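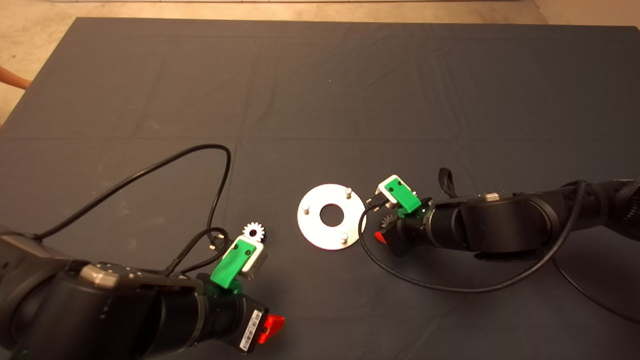 Plate, three pegs, first white gear. Work table this afternoon.

1/ Some people asked me what I am doing with all these small gears. So, a short thread. It is the gear stage for Yakubu, my table clock, and I am putting it together for the second time.

2/ The base is a flat round metal plate with a hole in the middle. Three short pegs stand around the hole. Every peg takes one gear, and later the center gear comes and touches all of them. On paper it is very easy.

3/ I bought the plate from Skelum. They cut it by their own drawing number, 3845, and I like their work very much. The pegs I pressed in by myself, with a small vise and a lot of patience.

4/ The mat under it is only dark gray cloth. You see the lines because it was folded in my drawer since January. I should iron it, but I never do. Small parts don't jump on cloth the way they jump on a hard table, and my floor is concrete, so you can imagine.

5/ My mistake in the first build: I put the center gear first. Then the other ones must go in from the side, and the teeth don't want to meet. Now I begin with the outside gears and keep the center for the end. Turn each one a little while it goes down. Don't push!

6/ The other mistake was grease. I used Trilleo on the pegs, too much of it, and after one week everything was slow like honey. This time one very small drop on each peg — with a toothpick.

7/ Somebody asked about noise. The old build had a click on every turn, and I looked for it during 53 minutes. It was a bit of plastic left between two teeth. Now I clean all the teeth with a dry toothbrush before I start.

8/ The center gear has 76 teeth and I ordered it from Hisa. It is still in the mail. Until then I can test only the three small ones by hand.

9/ My plan is to let it run for around 3000 turns before I close the case. If it becomes loose, I will make new pegs, a little thicker.

10/ Question for people who build clocks: do you put a washer under the small gears, or do they sit directly on the plate? I read both opinions and I can't decide. Please write me below.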